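Section 4: Clearing and resetting the drinks table

OK, so you've got the hall unlocked, the water heater is plugged in and people have had their coffee. This section covers what I do with the table afterward. I've been running the coffee hour at the Ilton rooms long enough to have ruined one tablecloth and stained another, so please borrow my mistakes! If you haven't filled the heater yet, go back to Section 3 first.

What you'll need: a tray with a lip, a small bucket for leftover drinks, two damp cloths, a dry towel, and a trash bag that isn't already full (check it, I mean it).

1. Switch off the water heater at the wall. I do this before touching a single cup. The heater holds its warmth for a good long while, so leave the lid alone until you've finished everything else.

CAUTION: Don't carry the heater with water in it, even if it feels light. Dolores Sorensen and I tried it once between us and we both ended up with wet shoes. It could have been a lot worse.

2. Empty before you stack. Pick up each cup, pour whatever is left into the bucket, and only then put it in the bag or on the tray. I know it's tempting to nest the paper ones straight away, but the one on the bottom always has an inch of coffee in it and it comes up the sides and all over your sleeve.

3. Keep the mugs apart from the paper cups. Mugs go on the tray with the handles pointing in, and then to the kitchen sink. Paper cups go in the bag. If you open a new box of cups (they come 1,000 to a box, and the spare box lives in cupboard 206), write the month on the flap so Tamer Sayegh knows when to reorder.

NOTE: A cup on its side isn't always an empty cup. Lift it from the rim end and tip it upright over the bucket, especially the ones with a sleeve, which are easy to squash if you grab them in a hurry.
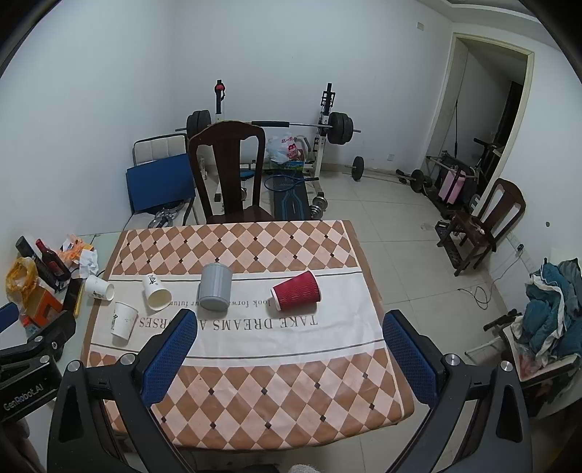

4. Once the cups are gone, take the cloth off. Fold the long edges toward the middle first so the crumbs stay inside, then carry the whole bundle to the back door and shake it out there. Please don't shake it over the floor, even if you're planning to sweep (I've never once seen anybody sweep afterward, me included).

5. Check for coffee rings. Blot them with the damp cloth and don't rub. If a ring is still there after two goes, put the cloth in the laundry basket and take a clean one from the shelf. Wash at 40, no bleach, and hang it up while it's still damp or you'll be ironing all evening.

6. Wipe the tabletop, dry it with the towel, and lay the cloth again with the same overhang on both sides. If yours has words printed on it, turn them so they read the right way up from the door. Harriet Crenshaw likes it that way, and I've come around to it.

7. Now you can drain the heater. Open the tap over the sink, let it run out, and leave the lid off overnight.

If the cupboard won't open, the spare key is with Ruwan Paul. Section 5 is all about descaling, and you'll want gloves for that one.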